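Home | Kitchen | Laundry | Cupboards | Workshop | Ask Bouchra

Baskets, and how to stop them winning

I own more baskets than a person with my floor space should. Most were bought on the theory that owning the basket was the same as doing the tidying. It took me until February to admit that the hall cupboard in our Vultthorpe flat held four baskets stacked inside each other and a heap of tea towels sitting next to them. 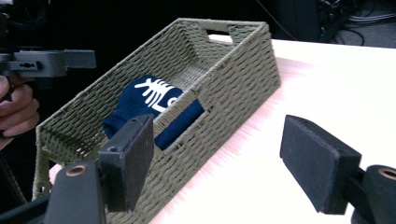 Page last changed: Saturday, October 26, 2024

So, the rules as they now stand in my house.

Put the basket on a table to fill it. On the floor you'll drop things in from a height and call it storage. At table level you have to look at what you're doing, and folding becomes slightly less of an insult.

Woven cord is kind to cloth and hopeless with anything small. Hair grips, buttons and the little plastic ends off things will work their way into the weave and stay there until you move house. Small stuff goes in a tin.

Fold to the width of the basket. Fold a towel in thirds lengthways, then in half, then roll it if it still sulks. Anything dark with a print on it goes in print side up, so you can tell it from the other dark things without emptying the lot.

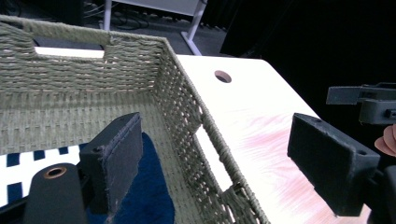
Cord basket with cut-out handles, navy and white cloth inside.

Handle holes are for hands. If a sleeve is poking out of one, the basket is too full or you stopped caring halfway through, and I've done both. Lift with a hand at each end, never by one side, or the rim goes wavy and you'll have a basket that leans for the rest of its life. My Briruva one leans. We've stopped mentioning it.

Measure the shelf before you buy. I didn't, and had to take 500 grams of perfectly good lavender bags out of the way to fit a basket that then stuck out past the door. The lavender is still on the landing.

Cleaning: shake it upside down outdoors, then the soft brush on the hoover. For marks, a barely damp cloth and a drop of washing-up liquid in 200 ml of warm water. Don't soak it. Dry it away from the radiator, standing the right way up.

One sort per basket. "Miscellaneous" is a drawer, and you already have one.

Bouchra Ezzat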